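Jun 18, 2026 – bottle cell, Rastisham bench

Right, writing this up while it's fresh, and so Dayana doesn't have to decode my scribbles on the whiteboard again. The job is simple enough on paper: two green pop bottles, one red tray, arm stands both bottles up on the tray. It has been fine for weeks and today it threw the same fault over and over. Out of 20 runs I got 14 grip faults, nearly all on the second bottle, the one that starts lying on the table. The upright one hardly bothers it at all!

What seems to happen is that the finger comes in down by the base, the force reading jumps early, and the controller decides it has hit something solid and stops dead. Sometimes it's close enough to the lobes to nudge the bottle round, and then the next try is worse (I gave up and hit the stop button twice).

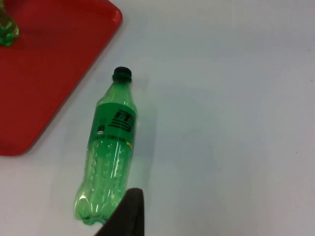
## What I think is wrong

My money is on the approach offset. Nilmini changed the gripper pads and we never redid the finger length in the config, so every low approach could be out by the same bit. The other idea is the plastic – it's see-through and bumpy below the label, and the depth numbers down there jump about like mad.

Things I've tried:

- restarting the controller (no change, obviously)
- slower approach, which only makes it fail more politely
- aiming for the label, four good grips in a row, then I ran out of time
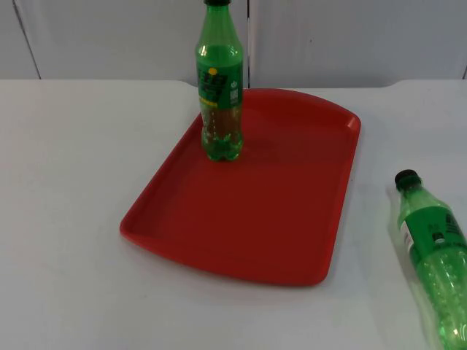
*One bottle upright on the tray, the other on its side on the table.*

## To do

- Measure the fingers properly and fix the config. Nilmini has the calipers.
- Ask Dayana whether the force limit got reset with the September update. I'd swear it used to be higher.
- Cell stays on reduced speed until then, and please keep your hands out even when it's sulking after a fault – it is still powered.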